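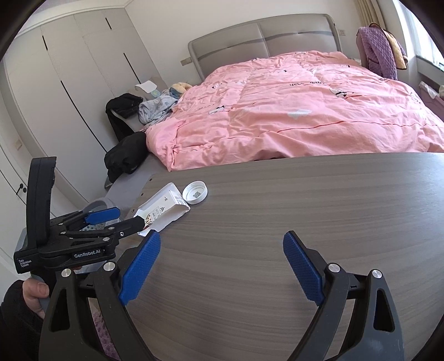

At the table. Photo: Trinirar

News > Trerkberg > Waste and recycling

Search this site Enter keywords Go

Trerkberg to change bin collections from September

20/04/2021

Print this page
E-mail this to a friend

Households and small businesses in Trerkberg will have their rubbish and recycling collected on a new timetable from September, the district council has confirmed. General waste will be collected every second week instead of weekly. Paper and card will go in a separate bin for the first time, and food waste will be collected every week.

The changes were agreed at a meeting of the full council last week, after a debate that ran well into the evening. An attempt to put the decision off until next year was defeated.

Under the present system, which has been in place for 12 years, paper goes into the same bin as tins, glass and plastic bottles. The council says too much of it reaches the sorting plant damp or covered in broken glass, and that the paper mill has been turning loads away. When a load is turned away the council pays to have it burned.

Guvosico, the firm which holds the collection contract, will supply the new bins and run the rounds. The contract was extended at the same meeting and now has six years left to run. The council has not said how much the extension is worth, but a summary is due to be put on its website before the summer break.

What each house will get

Every house with its own front door will be given a blue-lidded bin for paper and card, and a small lockable caddy for food. The existing grey bin stays. The green box now used for mixed recycling also stays, but will be for glass, tins and plastic bottles only.

Flats are to be dealt with separately. Blocks with a shared bin store will get shared paper bins, and the managing agent will be told how many. Residents in flats above shops in the High Street and Station Road will go on using purple sacks until the council has decided where bins could be kept. Several of those buildings have no yard and no rear access, and the sacks have been a sore point for years, mainly on account of gulls.

Deliveries will start on the east side of the river and move west. A leaflet will come with the bins, giving the collection day for the street. In most streets the day will change. People are asked not to use the blue-lidded bin before the date on the leaflet, as there will be no lorry to empty it.

Anyone who has trouble moving a bin can ask for an assisted collection. Those already on the list do not need to apply again.

Charges and replacements

The new bins are free. A replacement for one that has been lost will cost the same as a replacement grey bin does now, and there is no charge if the bin was damaged by the crew. The garden waste service is not affected and the yearly fee for it has been frozen.

Larger families can ask for a bigger grey bin. The council expects a good many requests and says it will look at each one, with households using nappies or with medical waste put first. Extra sacks left beside the bin will not be taken.

The item on charges drew more questions than any other from the public seats. One resident of Solanki Road said her street had been missed three times since Christmas and asked whether there would be any refund. She was told that council tax is not refunded for missed collections but that the round would be looked at.
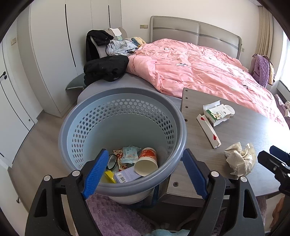 Small bins indoors

The leaflet has a page on waste baskets in bedrooms, offices and classrooms. A survey carried out for the council last autumn looked at what came out of 500 grey bins in the district. Paper was the largest single item that could have been recycled, and a great deal of it had come from small baskets emptied straight into the grey bin with everything else.

The advice is to keep two small containers side by side, one for paper and one for everything else. No particular type is recommended and the council will not be supplying them. A cardboard box will do for the paper.

These things should go in the grey bin:

Paper cups and their lids
Wet wipes and the packets they come in
Crisp, sweet and biscuit wrappers
Tissues and kitchen roll
Cards or paper with a plastic coating
Stickers and labels still on their backing sheet

Wet wipes are mentioned twice in the leaflet, the second time in a note from the drainage department asking people not to flush them. Men from the department cleared a blockage under Mill Lane in February which took two days and closed the road to buses.

Old cables, chargers and batteries are not to go in any of the bins at home. They can be taken to the household tip on Quarry Road, or left in the collection tubs at the library and the leisure centre. There have been two fires in the back of collection lorries in the past year, both put down to batteries. In one of them the crew had to tip the whole load on to the road outside the bus garage.

Which paper can go in

Newspapers, magazines, envelopes (with or without windows), leaflets, office paper, cardboard and egg boxes can all go in the blue-lidded bin. Boxes should be flattened. Wrapping paper can go in if it stays in a ball when crushed in the hand; if it springs open it has plastic in it and belongs in the grey bin.

Writing paper and pages from exercise books are also accepted, and ink or pencil makes no difference. Staples can be left in. Spiral bindings have to come off. The mill would sooner have paper flat, as small tight balls tend to drop through the first screen at the plant and end up with the glass, but a crumpled sheet will not cause a bin to be refused.
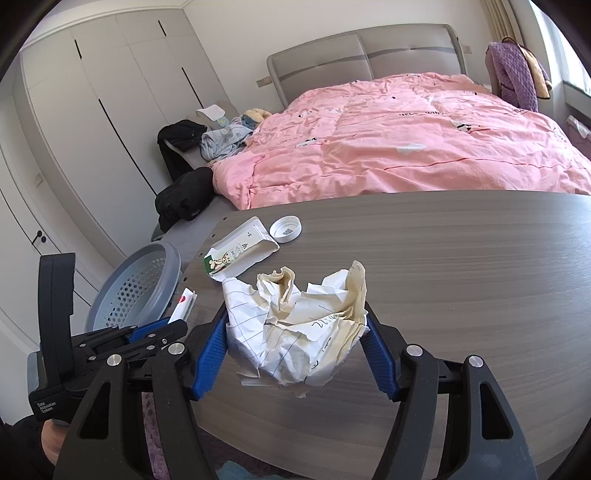 Light marks are acceptable too. Paper soaked in grease, paint or food is not, and the commonest offender is the pizza box. The leaflet suggests tearing off the lid, if that part is clean, and putting the base in the grey bin. Shredded paper should be put in a paper bag or an envelope first so that it does not blow about when the bin is tipped.

Bins with the wrong things in them will be tagged and left. The tag will say what the trouble was, and the bin can be put out again on the next date once it has been sorted. There are no plans for fines, although one group on the council argued for them and said it would raise the matter again after the first year.

Schools and businesses

Schools in the district will join the scheme at the start of the autumn term. Each classroom will be given a paper tray, and the larger schools will have a second paper collection each week. The primary schools already save paper under an arrangement of their own and may keep it if they prefer.

Small businesses that pay for a council collection will be written to next month. There are 900 of them on the books. They will be offered a paper collection at a lower rate than general waste, and can leave the service without notice until the new rounds begin. Businesses that use a private firm are not affected.

Market traders will be asked to flatten their boxes and stack them by the pump at the end of the day. At present most are left behind the stalls, and on wet market days they cannot be recycled at all.

Where it all goes

Paper from the district will be taken to the Trinirar depot, on the old brickworks site, where it will be baled before going on to the mill. The depot has been used for road salt and street-cleaning vehicles until now. A new concrete floor and a weighbridge are being put in, and lorries will come and go by the bypass entrance so as to keep them off Brickyard Lane. People living in the lane had complained about early starts. Work at the depot will not begin before seven in the morning, and there will be none on Sundays or bank holidays.

Food waste will go to the digester run by the neighbouring district, which has room to spare. Trerkberg will pay by the tonne. The gas is used to make electricity, and farmers take what is left for their land.

Two drop-in sessions are to be held at the Solanki Road community centre, one in the afternoon and one in the evening, where people can see the bins and ask about their own street. Dates will be posted in the library window and on the council website. Those who would like the leaflet in large print, or in another language, can ask for it at the reception desk in the council offices or by telephone.

The next collections over the May bank holiday will be a day late for all rounds. The household tip will open as usual.

Print this page
E-mail this to a friend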